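Re: [bench-automation] Second folding station, what do we ask for?
From: Ilham Abdelaziz

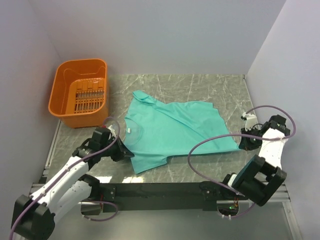 1. What I'd put on the request

Hi all, catching up on this thread after lunch and I'm so glad it's finally moving! The shirt work is the part of the Tutari budget I care about most, so please forgive the length.

My vote is to copy the station we have almost part for part. Two arms on one black beam, aluminum rails down the sides, pale panels on three sides, same height. Every hour we've put into mounting, cabling and calibration carries over, and anyone who has worked at one station can sit down at the other and get going.

The things I'd change are small and cheap:

- Tabletop. I like the gray marble pattern, but it throws a bright patch of light back near the front. Could we ask Broneteo for the same top in a matte finish? If they don't stock one, a matte sheet laid over it would do.
- Cable management. The purple cables hang in big loops, and the right one swings out over the shirt. I'd add sleeves and clips to the order now, for both stations, while we're paying shipping anyway.
- Baskets. The orange one with the slotted sides is fine. Let's get two more so a full one can be swapped out between runs.
- Shirts. More colors and more sizes, please. The turquoise tee shows its wrinkles nicely and it's a pleasure to work with, but one shirt is not a wardrobe.

2. Money

Yurchenko's quote for spare gripper fingertips came in at $289 for the set, and I'd say yes today. Fingertips are what we wear out fastest and it's miserable to lose an afternoon over one. For clips, sleeves, baskets and clothes together I'd set aside $500 and stop arguing over each line.

The arms are the big item, obviously. Lead time is 3 months, so if we want the second station running by August the order has to go in first and the small stuff can follow.

Now to the earlier message:

> Before I send anything up I need to know whether we really
> want a second two-arm station, or whether one arm and a
> clamp would cover it. Wandia did the hem tests with a clamp
> and it held well. It would free up a good chunk of the
> budget for other things on the list.

I did like the clamp tests! For holding a hem flat it's great. But our shirts start out bunched, with a sleeve tucked under on one side and the other one sticking out, and getting from there to flat is where I want both grippers — one toward the collar, one at the hem, and either of them free to let go and grab somewhere else. A clamp can't do the letting go. I'd happily keep it in the drawer for the towel work.

> Also, does anyone object to ordering the panels separately?
> They are bulky and the freight is silly.

No objection from me. We could cut our own, as long as they're the same pale color. I'd like the backgrounds to match between stations so we aren't chasing differences later.

If someone can send me the bench measurements by 4 p.m. I'll check that the beam fits with the right arm stretched all the way out, and then I'll fill in the form tonight — I'm that excited about it.

Ilham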